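Clearing the desks before the move

Office News, Jun 12, 2024

The move to the second floor of the Harms building is getting close, and everyone at Huvon has been asked to sort their own desk before the crates arrive. Furniture, screens and chairs are being handled by Sernon, the moving company. Pens, paper, mugs and whatever has collected in the top drawer are up to each of us.

Supplies first. When the stationery cabinet on the first floor was emptied last week, 570 pens and markers came out of it. Some were still in their boxes. A good many had been put back after they stopped writing, and those have been thrown out. What was left has gone into two clear bins next to the copier. Please take what you need from there and don't order new ones until the bins are empty. The order form on the Dakix page has been switched off for pens, markers and sticky notes until after the move.

Each desk upstairs will start with one pen holder. We are keeping the black mesh ones we already have, and there are 68 of them, enough for every desk with a few over for the meeting rooms. If you have more than one, put the extras on the shelf by the kitchen door. If you prefer your own mug or tin, keep it and return the mesh one to the same shelf.

Whiteboard markers have been a nuisance for a while. They leave the meeting rooms in somebody's hand, end up on a desk, and then there is nothing to write with at the next meeting. From now on they belong to the room. Before you pack, look through your pen holder and your drawer, and take any markers back. Try each one on a board first. If it leaves a faint line, it goes in the trash.
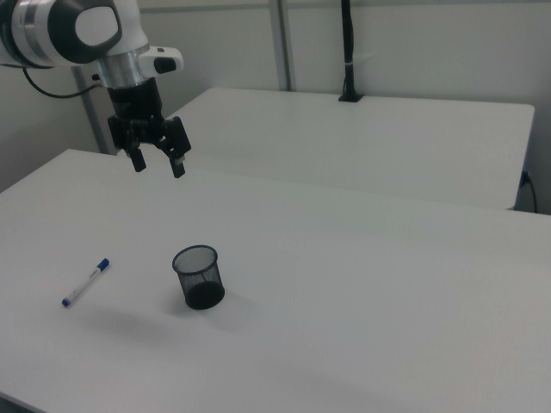 A blue-capped whiteboard marker and one of the black mesh pen holders.

Detlef Görtz from facilities is looking after the packing and has asked for the following.

Empty your pen holder before you put it in the crate. Loose pens should go in one of the zip bags from the front desk, with your name on the bag. On the last move, several holders were packed full and tipped over, and an uncapped marker ruined a stack of printed drawings.

Wipe the holder out too. Pencil dust and eraser crumbs settle in the bottom, and the mesh sides collect more dust than you would think. A damp cloth does for the outside, and an old paintbrush works well for the inside. Detlef has left a few brushes in the cleaning cupboard - please put them back when you are finished.

Check caps before anything goes in a bag. Markers should lie flat in the crate if you can manage it, and the same goes for storing them afterward. The trays under the boards upstairs are wide enough for this.

Each person gets 2 crates. If you need another, ask Detlef, but he would like you to go through your paper first. The shredding bin is in the corridor outside accounts and will be emptied twice a week until we leave.

Desk numbers for the second floor are posted in the kitchen. Write yours on the short end of the crate, where it can be read when the crates are stacked. The labels used in January peeled off in the cold, so we have bought a different kind, and they are at the front desk with the zip bags.

Questions about crates and labels go to Detlef. Questions about seating go to your team lead.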